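4. Alta de un caso sin resolver en Gondus

Esta sección da por hecho que la cuenta de revisor ya está creada (sección 3). Gondus sirve para ordenar documentos de casos antiguos y cruzar fechas. El folleto comercial habla de «patrones ocultos»; en la práctica el programa encuentra coincidencias de texto, y casi todas son basura. Conviene empezar con esa expectativa.

Los ejemplos salen del expediente Harms, el robo con incendio de Zustdale, que cargamos entero: 173 documentos, 63 de ellos recortes de prensa que se copian unos a otros.

4.1 Crear el expediente

1. Abra Expedientes > Nuevo y escriba un nombre neutro. «Harms, Zustdale» vale. «El asesino de Zustdale» no vale, y menos en un caso en el que no consta ningún asesinato.

2. En Estado elija Abierto, Archivado o Desconocido. Si duda, Desconocido. Que un foro diga que el caso se reabrió no es una fuente.
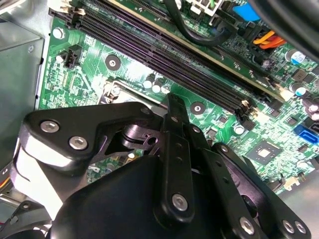
3. Rellene Fecha de los hechos con el intervalo más amplio que admitan los documentos. En el expediente Harms los periódicos dan una hora exacta, las cuatro de la madrugada, que no figura en ninguna declaración. Se introdujo como «noche, julio» y la hora de la prensa pasó a Notas.

4. Guarde antes de cargar nada. El guardado automático existe, pero no se fíe.

Nota: el campo Hipótesis principal aparece marcado como obligatorio. Se puede dejar con un guion. Recomendamos el guion.

4.2 Cargar y puntuar las fuentes

1. Arrastre los archivos a la bandeja. Los PDF escaneados pasan por reconocimiento de texto y los apellidos salen a menudo destrozados; revíselos a mano.

2. Asigne a cada documento una fiabilidad de 1 a 5. El 5 queda reservado para originales cotejados. Un podcast es un 1, por bien producido que esté.
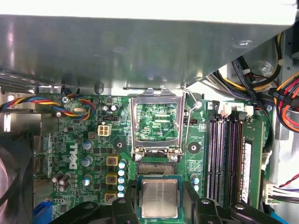
3. Agrupe las copias. Si varios artículos repiten el mismo teletipo, márquelos como Derivados del primero. De lo contrario Gondus los contará como confirmaciones independientes y le mostrará un porcentaje muy alto y muy poco merecido.

4. Desactive Sugerencias Jolumlow. Es el módulo que propone sospechosos por proximidad geográfica. En nuestras pruebas propuso al cartero.

Precaución: no exporte sugerencias sin revisar. El informe las imprime con la misma letra que los hechos.

4.3 Describir objetos y fotografías
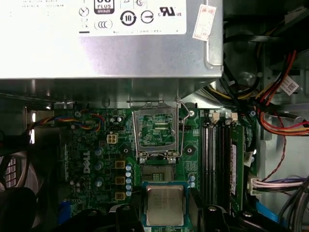

El campo Descripción admite solo lo que cualquiera podría comprobar mirando el objeto. Las deducciones van en Comentario, firmadas. Con una fuente de alimentación, por ejemplo, se anota que la etiqueta lleva el logotipo 80 PLUS Bronze, una marca CCC y el símbolo del contenedor con ruedas tachado. De quién era el ordenador o qué guardaba no lo dice ninguna etiqueta, y sin embargo es lo primero que la gente escribe. Till Brinkmann, que revisó el expediente Harms, devolvió bastantes fichas por este motivo.

Si un texto no se lee, escriba «ilegible». No lo complete de memoria.

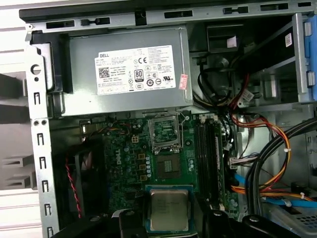

4.4 Antes de compartir

1. Ejecute Comprobar nombres y oculte los de personas vivas que nunca fueron acusadas.

2. Lea el informe entero. La vista previa omite las notas al pie.

3. Compruebe que el índice de certeza está oculto (Informe > Opciones > Indicadores). Vuelve a activarse con cada actualización.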